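Home About us Our robots Safety Jobs Contact

2 min read · 16 shares · 3 comments

About Grenameo

Hello! I'm Algirdas Pärn and I run Grenameo, a small outfit teaching robot arms to handle food without ruining it. Our first arm, Stirker, did 1,743 picks before it let us down – one May morning the grip limit dropped out after a restart and it squashed a pear flat (and very nearly my thumb).

We stopped everything. The fault was a settings file that loaded too late, so now the arm won't move until the limit has been read back twice. We also ran 50 slow lifts with the power turned down before going back to normal speed.

Soft fruit in a lined bowl is still my favourite test, and apples sitting this close together leave very little room for a finger.
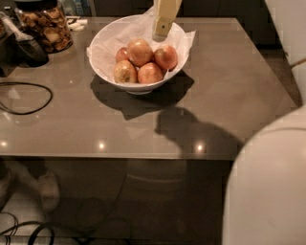 Found a fault?

Ring or write, day or night – I read every report myself.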